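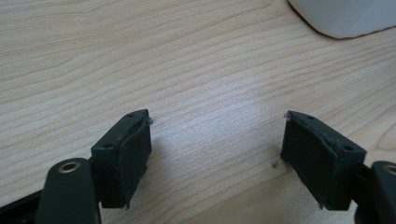

うちの梱包室では逆に会話が増えましたよ、と前回の記事に感想が届いた。機械を入れたら職場が静かになって寂しくなる、という話ばかり聞いていたので、これはうれしかった!

私が通っているサリナスの仕分け場でも、似たことが起きている。日用品の詰め合わせを一日に700箱つくる職場で、昨年の2月から「プルキス」という作業班が、手の動きを機械に移す仕事を始めた。長年箱詰めをしてきた人たちが、今は機械に手本を見せる側にいる。これが本当に面白い。

自動化で減るのは人の出番だと思われがちだが、私は、手の知恵にやっと名前がつく機会だと考えている。柔らかい物をどこでつまむか、どの向きで入れるか。体で覚えていたことを、口に出して伝えなければならない。歯みがきのチューブ一本でも、キャップを下にして立て、黒い二本の指で両側からはさむ、という具合に手順が言葉になる。指先の当て物の縁がぼろぼろに欠けているのを見ると、地味な反復の量を思って、つい応援したくなる。 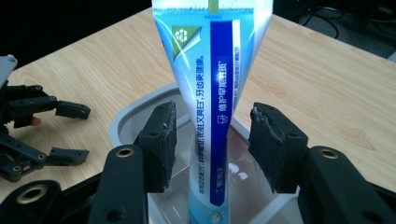 賃金の話も避けたくない。教える仕事は箱詰めより頭を使うのに、手当は一回175円のままだ。ここは会社に考え直してほしい。勤続13年の人の「このへん」という感覚には、もっと値段がついていい。それでも休憩室で、持ち方をめぐって身ぶり手ぶりの議論が始まるのを見ると、私はこの変化に賭けてみたくなる(昼休みが足りなくなるのは困るけれど)。チューブのように片側が平たくつぶれ、下がキャップになった物は、どの高さを持つかで意見が割れる。そういう話を、来月もまた聞きに行くつもりだ。

お問い合わせ:タマハム編集室 | © 2019 Tamamham | ページの先頭へ戻る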